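Gripper test operators wanted — Stendbridge

Desmet is comparing five grippers on computer disassembly and needs four operators for 25 shifts, from 2025-01-06 through May. You will run the arm by controller, swap grippers between trials, and log each attempt on a short form. Shifts are eight hours with a paid lunch.

You should be comfortable with small screws and able to sit at a bench for long stretches. Experience repairing PCs helps — robot experience is not required.

To apply, write to Cletus Haddad at the Stendbridge office and say which weeks you can work.

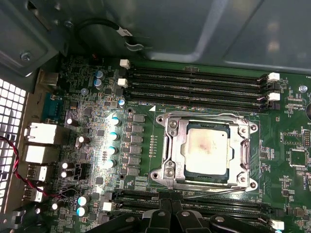 Wrist camera view of a tower board, with old paste on the CPU.

Recent openings
Camera calibration assistant, Flumham
Controller test technician, Stendbridge
Parts clerk, Lenomness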